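Linen and Laundry Assistant (part-time), Furnival House

Furnival House is a guest house with 20 rooms, a small breakfast kitchen and a laundry in the basement. We are looking for 2 people to join the housekeeping team from July. The posts are permanent after a trial period of six weeks.

What the job is

You will wash, dry, iron, fold and put away all the bed linen, towels and loose covers used in the house. In a normal month that comes to some 1,000 pieces. You will also strip beds on changeover mornings and help to make them up again when the room staff are short.

Most of our linen is coloured or patterned. We stopped buying plain white sets when the house was redecorated, and each floor now has its own prints. This makes sorting slower than in a hotel where everything matches. Covers have to go back to the right floor and the right shelf, folded to the width of the shelf, with the print facing out so the room staff can find what they need without pulling the pile apart.

Folding is done on whatever flat surface is free. There is a long table in the laundry, but on busy mornings people fold upstairs on a bed or mattress and carry the pieces down finished.

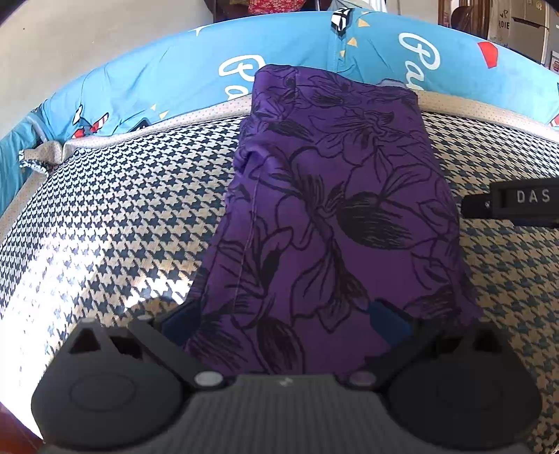
Posted by Nazma Khondokar, Housekeeping
April 4, 2020

Purple cloth with the black flower print, folded lengthways into a long bundle on a houndstooth surface. Large prints like this one show every crooked fold, so we ask for long edges to be brought together first and smoothed flat before the piece is turned over. You will be shown how we do it in your first week. If you already have your own way of folding, please be ready to change it.

Hours and pay

Each post is 24 hours a week over four days, starting at 8.30 and finishing at 2.30. The rota is sent out a fortnight ahead. You will work every other weekend. Pay is by the hour and is the same for both posts; the rate is in the information sheet, which we will send on request. Lunch is provided on working days. Tunics are provided and washed here. You will need your own flat shoes.

What we ask for

Some experience of laundry or housekeeping work, paid or at home. You should be able to read care labels and use an iron safely. The work is on your feet, and baskets of damp linen have to be carried up one flight of stairs, as the lift does not go down to the basement. Mending is not part of the job, but if you can sew on a button or close a seam please say so on your form.

You will report to Chathurika Biswas, who runs the laundry.

How to apply

Ask for a form at the front desk or telephone and we will post one to you. Please give two people we can contact about your work, one of them recent. A CV is not needed. Return the form to Ashraf Ramadan in the office, marked "Linen".

We will read forms as they come in and reply to everyone who applies. Interviews will last half an hour and include a short folding task. Travel costs to interview can be paid back if you keep your ticket.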